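Site visit: Clisico furniture showroom and working office, Rekness
Oct 25, 2024

Purpose of the visit was to look at storage for the second-floor refit before we place the order in November. Clisico runs its own staff office as a demonstration floor, so the units are in daily use. Ese Ojo took us round and answered most of the technical questions on the spot.

The hall

The front hall holds the catalog ranges, set out by series. Sunetby is the basic line and Kocsis the heavier one. Carcass panels differ mainly in edging and in the rated shelf load, 20 kg for Sunetby against 60 kg for Kocsis. Both come in the same finishes. We checked drawer runners on both and found no play worth recording. The list price gap is 425 per double-door unit before discount, and the discount starts at 200 units, well beyond our needs.

Storage in the office area

The office is carpeted in striped tiles, mostly grays with some taupe, and has a glass-walled room to one side. Storage is in pale wood with a beech finish, next to white desks and white drawer pedestals with three drawers each. The two finishes sit together without trouble.

We spent longest at a cabinet with both doors open. It has a small metal latch near the top of one door, and that door hangs on an upper and a lower hinge. Inside, one blue binder lay flat on the top level and a dark blue folder on the middle shelf, both with white labels. The lower compartment was empty. Stored flat like this, files take more shelf than they would upright, and the label on the cover is only readable from above. Our own files stand upright, so internal height matters more to us than depth. Ese Ojo will send the clear internal dimensions. 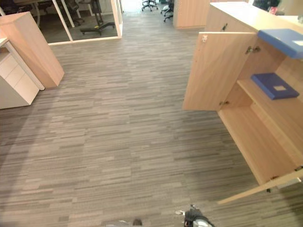 Door clearance

Our aisle on the second floor is narrower than theirs. Hinged doors on facing cabinets will conflict if both are opened – sliding fronts are available in Kocsis only. To be checked against the floor plan before ordering.

Open points

Replacement hinges: stocked at Rekness, lead time not confirmed.
Carpet: leveling feet on tile, ask for the wide version.
Locks: keyed alike within a room, quote requested.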